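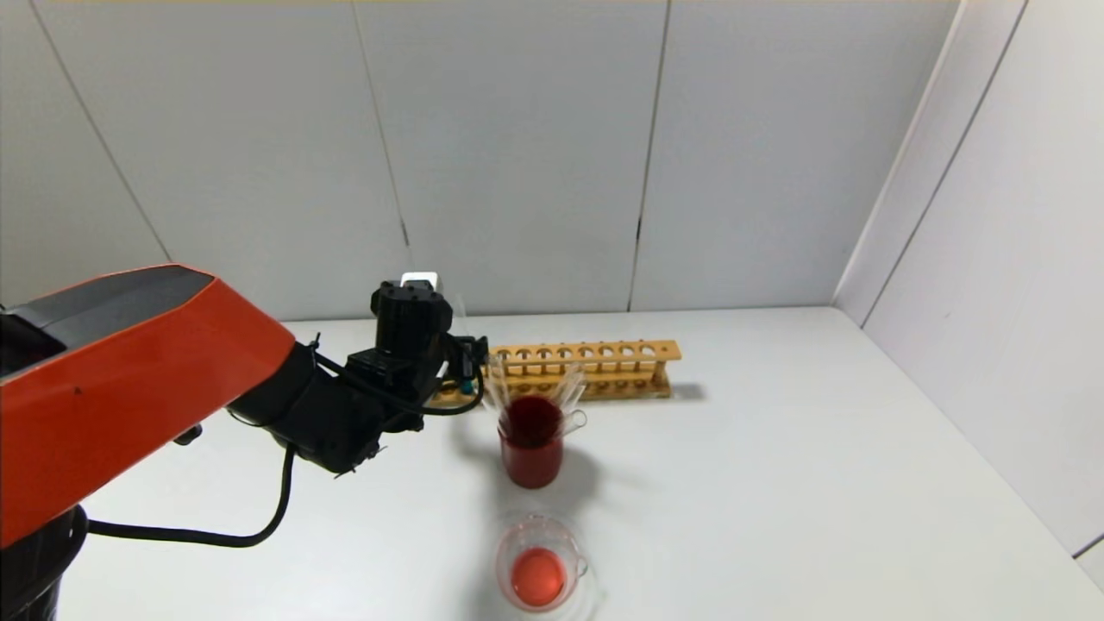

Mairéad Foley wrote under my last post that string tension is the wrong place to look, and that a club player who loses control in the third set is tired before her strings are. She asked me to run the numbers again with rest breaks in between.

So I did. The earlier post compared two setups, a full bed of polyester and a hybrid with polyester in the mains and synthetic gut in the crosses. Both were strung at 52 pounds on the same machine, a secondhand Rerneo with a crank lockout. I hit with each until I stopped trusting it, then measured. The full bed lost 10 percent of its stiffness reading in the first hour. The hybrid lost less, though the two readings were close enough that I would not argue over them.

Mairéad's objection is fair. I was hitting the whole time, so fatigue and tension loss rose together and I could not separate them. The second round went like this: 60 minutes of play, one full day off for me, none of it for the racquet, which sat in the bag at room temperature. Then I repeated it with a fresh arm.

My depth control came back almost entirely after the day off. The stiffness reading did not come back at all. It had dropped a little further in the bag, as polyester does. That puts most of the third-set problem on the player, and I will change the first post to say so. I still think a dead string bed matters on serve returns, where there is no time to adjust the swing, but I have no data on that and it stays an opinion.

Some notes on method, for anyone who wants to repeat it. All balls were from the same case of Fliditz pressurized, opened fresh for each session. Oisín Breathnach fed from the baseline at the Trumedberg courts, forehand side only, and I aimed for the back third of the box. Over the whole test that came to 3,000 balls. We did not use the ball machine after August, when its timing began to drift.

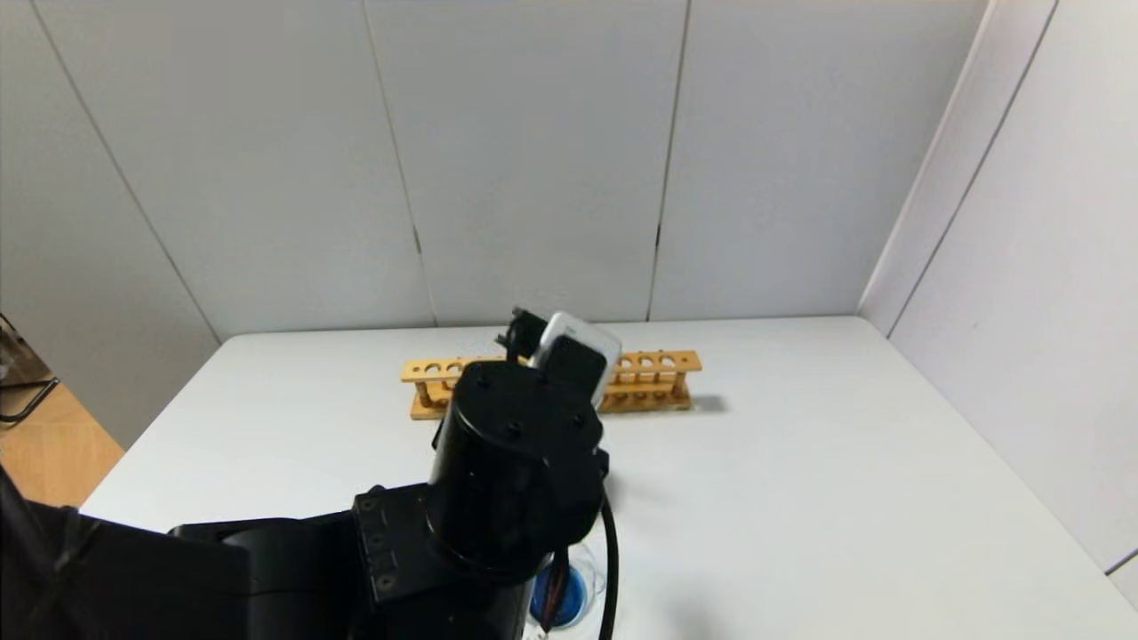 Keeping string samples straight was harder than the hitting. When I cut out a string bed I save a length of main from the center and a length of cross from the same area, and after a few beds they all look alike. Envelopes did not work, as the coils spring open and tear the paper. A light wooden test tube rack like the one in the photo would do the job better, with one tube per string bed and the label on the tube. I have ordered one. Until it comes the samples are taped to index cards, with the date strung and the hours played written along the top.

The scale is the other weak point. My stiffness readings come from a small tester that clamps to the bed and gives a number with no unit. It repeats well enough if I clamp it at the same spot, two mains either side of center, with the racquet flat on the bench. Moved toward the throat it reads higher. Alfredo Aquino has the same model and his reads a little under mine on the same racquet, so please do not compare your figures to mine. Compare your own before and after.

Next I want to test prestretching. Ó Flaithearta, the shop where I buy reels, does it by hand for anyone who asks, and opinion at the club is split on what it does to polyester.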